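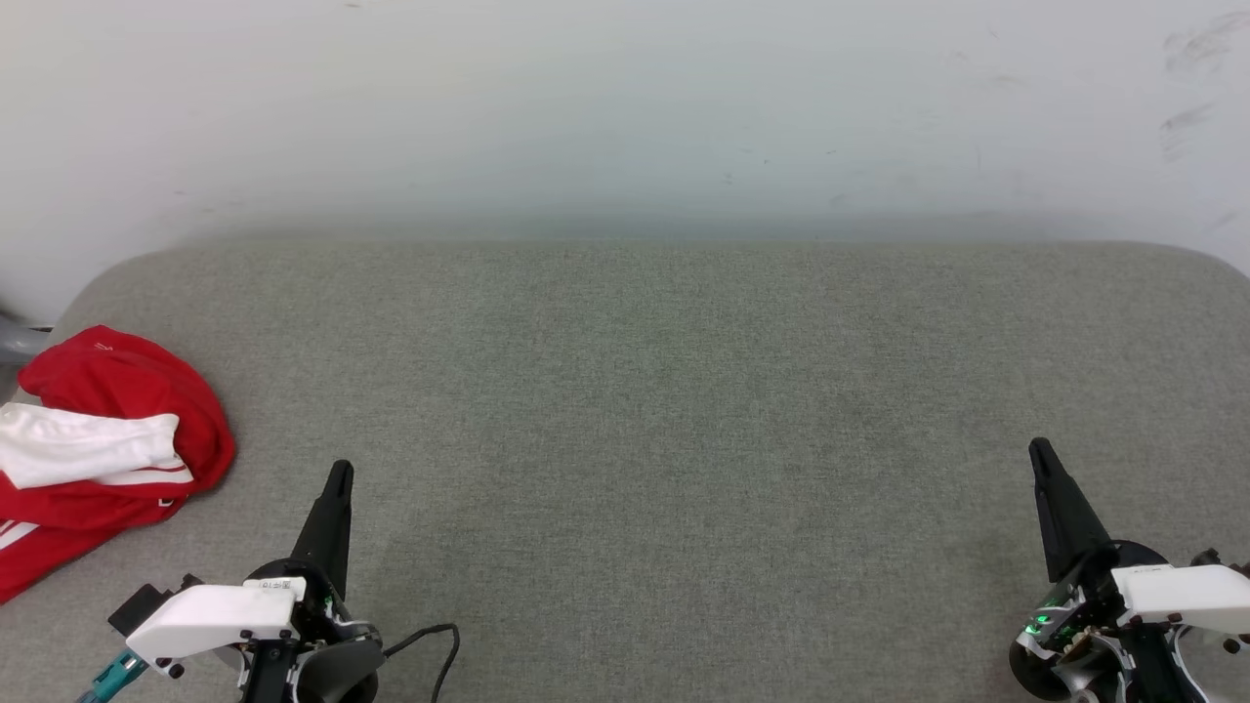
4.2 Where clothes wait

Between the wardrobe and the washing machine there is a third place for clothes, and it turned out to be the richest part of our study! Sugeng Jugah, who ran the home visits in Pendholm, started calling these places "rests" in her field notes, and the word stuck with the rest of us. A rest is any surface where a garment stops for a while without being put away. The soft, flat ones were the most popular by a wide margin, and they have a pattern of use that we had not expected: things gather at the side, and the middle stays clear. Figure 4 has a good case of it, with a crumpled red garment and a folded white cloth together at the left of a gray fabric-covered surface and nothing at all in the middle. We logged 198 rests over the study period, and 90 of them had this side-loaded layout.

Figure 4. A side-loaded rest on a fabric-covered surface. Red garment with white stripes, bunched; white cloth, folded, lying across it.

Print this page | E-mail this article

Why the side? Our first guess was reach. People drop a thing where the arm naturally lets go of it, and in a small room that is the part of the surface closest to the door. The diaries only partly back this up. In the Grudska homes, which have larger rooms and doors in all sorts of places, side-loading was just as common, and several diary keepers wrote that they were saving the middle for something else (sitting down, folding, a suitcase, a sleeping child). One wrote on a Friday evening, "I leave the center free so I can still say the room is tidy." We love this entry and have quoted it at every talk we have given on the project.

The second thing worth pausing on is the mix of folded and bunched. Household advice tends to treat these as two separate states, one for clean clothes and one for laundry. At the rests we looked at they sat together all the time, often one right on top of the other, as the white cloth does in Figure 4. When we asked diary keepers to tell us what a fold meant to them, the answers went in every direction. For some it meant clean. For others it meant "worn once, fine to wear again." A few people fold everything out of habit, dirty or clean, and were a little puzzled that we would ask. We therefore coded shape and status separately, and we would urge anyone repeating this work to do the same. A photograph alone can give you shape. It can't give you status, and we made no attempt to guess it from the pictures.

Color was a nice surprise too. Yusof (the coding scheme, described in Section 3.1) has a field for the main color of each item, which we had put in mostly for sorting. But bright garments came up again and again in the diaries as the ones people remembered leaving out. Of the diary entries that named a single item without any prompt, 37 named it by color first: "the red one," "my yellow top," and so on. Gray and navy things were far more likely to be lumped together as "some clothes." This matters for how long a rest lasts, as a garment that can be called to mind from another room is one that somebody may go back for.

18 shares | 3 comments

We also tracked how rests grow. The usual start is one item, and a second tends to join it on the same spot even when there is plenty of open surface left. Diary keepers spoke of this as adding to "the pile" even when there were only two things in it. Once something is there, the spot becomes the place for such things, and the question of where to put the next shirt has already been answered. The Wumum homes, visited in July, had the fastest-growing rests of all, and swimwear and towels probably had a lot to do with it.

How rests end is taken up in Section 4.3, along with the handful that were still in place at our final visit.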